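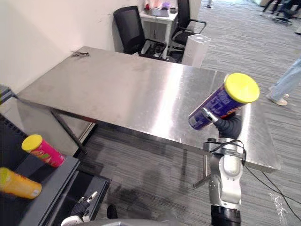
Arm stops in the middle of a move, no error code

Sirari forum > Faults and safety

tapio_bench
Posted 17 September 2018
Hello everybody. We have a Sirari two-arm unit which moves snack cans from a cart to a steel table. Since the last controller update, the right arm sometimes stops in the middle of a move. The gripper stays closed and the log shows nothing. After 30 seconds the arm continues by itself, without any command from us. The last part is what worries me. It happened 7 times in one shift.
I have changed the power supply and checked the plug at the base. What should I look at next?

Randavlow_fan
Can you post the views from the hands? Fabric near the fingers gave me strange stops before.

tapio_bench
Yes, we have black fabric over the hands. 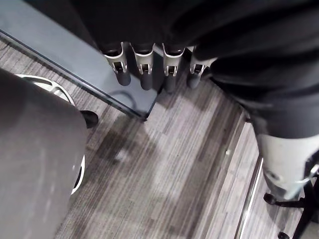 Wrist camera, fingers and the black fabric.

Randavlow_fan
I would take the fabric off first. If a fold goes into a finger joint, the motor current goes up and the controller waits. On my unit it waited also 30 seconds.

kettle_logic
I do not agree. A blocked finger gives a warning in the log, at least with the Moura controller. A silent stop is more often the cable. Please show the whole arm.

tapio_bench 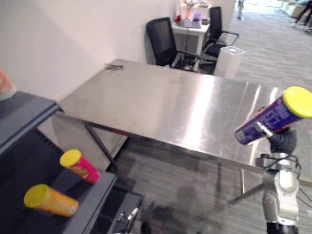 Head camera, right arm with the purple can. The black cable makes a loop near the middle joint.

kettle_logic
I would look at this loop. When the wrist turns far, a loop can get tight and the signal is lost for a moment. Move the joint slowly by hand, with the power off, and feel if the cable pulls. We replaced 2 cables last year for this reason, and both looked fine from outside.

Randavlow_fan
Maybe, but the fabric costs nothing to remove. The cable is half a day of work.

old_skomine
Excuse me, but you are both discussing the cause and I think the restart is the bigger problem. An arm which stopped without a reason must not move again alone. Somebody walks closer to see what happened, and then it moves. In the Skomine shop we set the restart to manual on every unit. And do not put your hand near the can while it is waiting!

tapio_bench
You are right, I changed it to manual now. I also add the other wrist view, in case it helps with the fabric question.

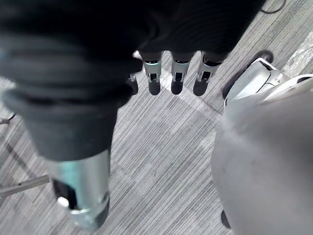 Second wrist view. The fingertips come out under the edge of the fabric.

Randavlow_fan
The tips are free, I admit. But I can not see the upper joints, so I keep my opinion.

kettle_logic
And I keep mine :)

tapio_bench
Small update. Without the fabric, still 5 stops. With the cable moved to a wider loop, no stop until now, but it was a short test - I do not want to call it solved. Does anybody know if the old controller version can be installed again?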